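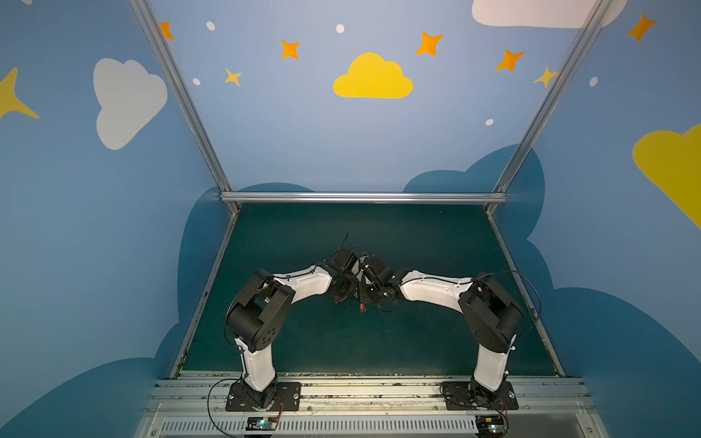 Natália Kadlec wrote in to ask whether she really has to press the test button on every single smoke alarm, or if one per floor will do. Every single one, Natália, sorry! Mine take me one cup of coffee.

Montoya > Around the House > Safety > Rental Walk-Through

3 min read
Print this page | E-mail this to a friend

I do this list at the Curnham duplex every June and again before the heat goes on, and I've scribbled my comments after each line so you can see how a real one goes.

Smoke alarms, upstairs and down: OK. The hall one chirped at me the whole time I was on the ladder (new battery, blessed silence).

Carbon monoxide alarm: REPLACE. The date on the back has passed. I ordered a Stekura, same as next door.

Fire extinguisher, kitchen: OK. Needle in the green, pin in place. It was hiding behind the cereal again, so I moved it to the hook by the door.

Water heater: OK, turned down. The tap ran way too hot for a house with little kids.

Dryer vent: FIX. I pulled out enough lint to knit a sweater! The flap outside sticks, too, and I'll go back with pliers.

Back steps: FIX. Second tread wobbles. Bohumila Kollár lent me her long drill bit, and the new screws came to $6.

Outlets near water: OK in the bathroom. The kitchen one wouldn't reset, so I've called Gerkow Electric, and they want $82 just to come look. Ouch.

Bedroom windows: OK. All open without a fight, even the painted one.

Railing, front porch: OK. I leaned on it hard and it didn't budge.

Still open: alarm, vent flap, steps, kitchen outlet. I'll initial those once they're done.

Last walked Tuesday, November 16, 2021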